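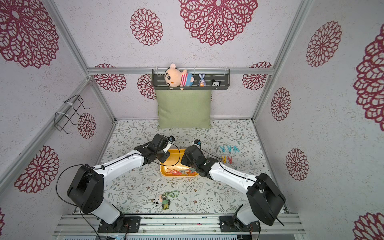 Members are reminded that the Laing small-goods sorting list closes on 16 June 2025. Items held on the mat are to be assigned to a category before the tray is returned to the shelf. Clothespins belong together whatever their colour: the orange, red and pink ones are already in the yellow tray, and the teal-blue ones beside it should join them. The cow keychain is to be entered under Keepsakes, reference 1153, together with the small figurine on the same green beaded strap.

On the earlier message to this list:

> The April circular asks that toys be stored apart from household
> items. Does this apply to the display shelf at Festitlow, or only
> to the boxes numbered from 300 to 400?

The rule applies to boxes only. The plush doll and the bunny figurine may remain on the shelf, and the green cushion is to stay beneath it. The wire rack on the left wall is available for keychains.

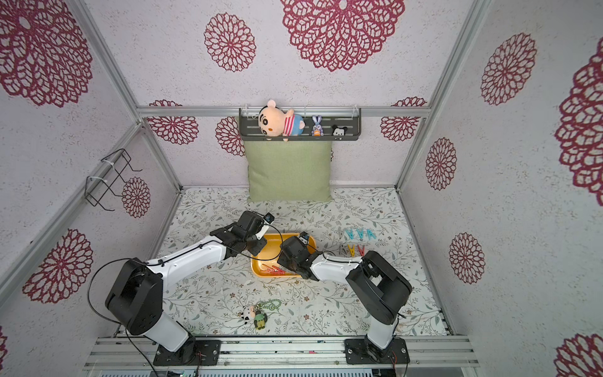
Submitting corrections

Corrections should be sent to the list with the reference number in the subject line.

Collections Office, Laing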